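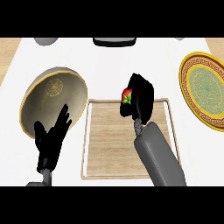

Clotilde Mallet wrote that the revised drawing set still would not open in the tenants' portal, and that the floor plan for the upper unit listed 906 sq. ft. on one sheet and 243 sq. ft. on the next. She asked which figure the household should use when ordering flooring, and whether the greenhouse wall had been moved.

Print this page | E-mail this page

Drellow Home Plans – Customer Support
Ticket status: Closed
Opened: Jun 27, 2018
Product: Riviere two-household plan, digital set
Assigned to: Timothée Aubert

Entry 1 – T. Aubert
The request has been received and assigned. Two separate matters are recorded: (a) the file does not open in the portal, and (b) the floor area on the upper unit sheets does not agree. Customer is asked to confirm which browser is in use and whether the download reaches the end before the error is shown. Please do not order flooring or cabinets from the present set until this ticket is closed.

Entry 2 – C. Mallet
The download finishes. The error says the file is damaged or is not a supported type. I have tried on two computers. The first set, which we bought in April, still opens without trouble on both of them. Our builder has the same problem with the new one.

Entry 3 – T. Aubert
Fault reproduced on the support workstation. The lower unit sheets open normally. The upper unit sheets and the shared courtyard sheet do not. Passed to Drawing Office.

Entry 4 – Bernadette Collet, Drawing Office
The three sheets were exported from Flonorus with the older page template. The portal rejects that template when a sheet carries linked notes. Sheets have been exported again with the current template and the notes placed directly on the page. File size has gone up slightly. No lines, walls or openings were changed in this step.

On the area question, both figures are correct but they are labeled in the same way, and this should not have been released. The figure of 906 is the total enclosed area of the upper unit. The figure of 243 is the combined kitchen and dining space only, and it was carried into the title block in place of the total. The title block on sheet 4 has been corrected. For flooring, the customer should work from the room schedule and not from either title block, as the stair opening is included in the total.

The greenhouse wall has not moved. The dashed line shown beside it is the roof edge above. A note has been added.

Entry 5 – T. Aubert
Corrected set placed in the customer's account. Customer is asked to delete the earlier download before opening the new one, as the file names are the same.

Entry 6 – C. Mallet
It opens now. The courtyard sheet prints with the right side missing, about where the rain tank should be. The others print properly.

Entry 7 – T. Aubert
The courtyard sheet is wider than the others. In the print window, please choose "Fit to page" for a reading copy. A reading copy is not to scale and must not be measured. For a scaled copy, a print shop with a wide printer will be required. Support can send the sheet to a shop on written request.

Entry 8 – C. Mallet
Fit to page worked. Please send the scaled one to our builder, Jérémie Hoarau, at the address on the account. He also wants to know if the shared wall between the two units can take a door later on, for when my mother moves in.

Entry 9 – B. Collet
Scaled courtyard sheet sent. The shared wall is a bearing wall and a fire separation – a door is possible, but it requires a beam detail and a rated door, and the local building department must approve both. The Ludumetti add-on contains a suitable detail for openings of standard width. It is not part of the Riviere set and is ordered separately. The fee is 200 dollars and covers one opening.

Entry 10 – Fabrice Aubert, Support Supervisor
Reviewed. All sets exported with the older template are to be checked before further release, and customers who received one will be notified through the portal. The add-on question has been moved to a sales inquiry at the customer's request. Files confirmed open, printing confirmed. Ticket closed.

To reopen this ticket, reply to the last message received and keep the subject line unchanged.

Print this page | E-mail this page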